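**Sulau Spring Mail-Order Catalog Is Out Today**

April 9, 2020 - I run a small mail-order shop called Longo, out of the back half of an old feed store in Sulau, and I'm very happy to say our new catalog is finished! It went to the printer in Nesberg two weeks later than I wanted (my fault, I kept adding pages), and copies are on their way to everybody on the list.

That list is up to 2,334 households now. When I started, I was stapling 50 copies at my kitchen table and dropping them off by bike, so you can imagine how I feel looking at those mail sacks.

This one has 11 new pages, mostly household and pantry goods - tins, jars, small lidded containers, twine, candles, and the canvas aprons that sold out last fall before I could even get them on the website. The aprons come from Pritex again, in a heavier cloth this time and with the longer ties that so many of you wrote in about. I've also brought back the seed packets, though only the beans and the sweet peas.

Shipping stays at 5 dollars flat, whatever you order. Please give us a little extra time this month, as the post office here is on short hours and I'm packing most of the boxes myself. Phone orders are fine, but mornings are best, and if you get the machine just leave your number slowly (I play them back while I'm taping boxes).

If you'd like a copy and you're not on the list, send a postcard with your address to Longo, Sulau, and I'll get one in the mail to you. Shops and newspapers are welcome to write for a page proof too. 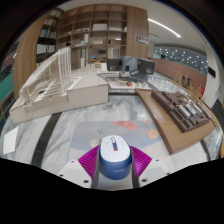

Small container, deep blue with a glossy white oval lid.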